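Re: [Lavska-home] Drying clothes indoors in a small apartment

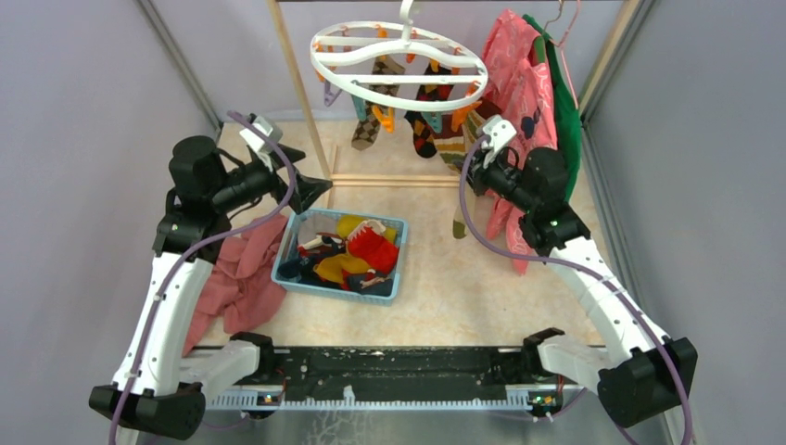
From: Mervin Chisholm
To: Lavska-home list
Subject: Re: Drying clothes indoors in a small apartment

Hello all,

I read the message from Laron with much interest, because I had the same trouble in my first winter at Larside. I quote only the part I want to answer:

> We have 40 square meters for three people and no balcony.
> The shirts need two days to dry and then they smell like a
> cellar. My wife wants to buy the dryer from the spring sale,
> but it costs 4,000 and I do not know where to put it.
> Does anybody dry inside without this smell?

Yes, it is possible, and I think you should wait with the dryer. I have apartment 403, on the north side, and in May I finished my second year without one.

The smell comes when the cloth stays damp for too long. So the question is how to make this time shorter. I changed these things, in this order:

First, the spin. My machine had the spin set very low from the previous tenant. I put it one step higher for cotton and towels and left it low for wool. This alone saved me almost half a day.

Second, the space between the pieces. I used to put everything on one rack, sleeve on sleeve. Now I wash smaller loads, and I leave the width of a hand between two shirts. Socks and other small things go on a hanging dryer with clips, the plastic oval kind, so the rack stays free for the large pieces. Jeans I turn inside out, with the pockets pulled open.

Third, the air. I open the window wide for 7 minutes in the morning and again after dinner, also when it is cold outside. A window that is open only a little all day made my wall cold and did not help much. A small fan on the floor, pointed along the rack, is better than I expected — it uses little electricity and you can sleep beside it.

If the clothes smell already, drying them again will not repair it. Wash them once more, warmer if the label permits, and clean the rubber ring of the machine too. In mine it was quite black in the fold.

One warning about the bathroom. Many people in our building hang everything there and close the door. The fan in the ceiling is weak, and Cusi on the second floor had to paint her ceiling again after one winter. If you must use the bathroom, please keep the door open.

I have not tried a dehumidifier. Maybe someone here has one and can write how loud it is at night?

With kind regards,
Mervin Chisholm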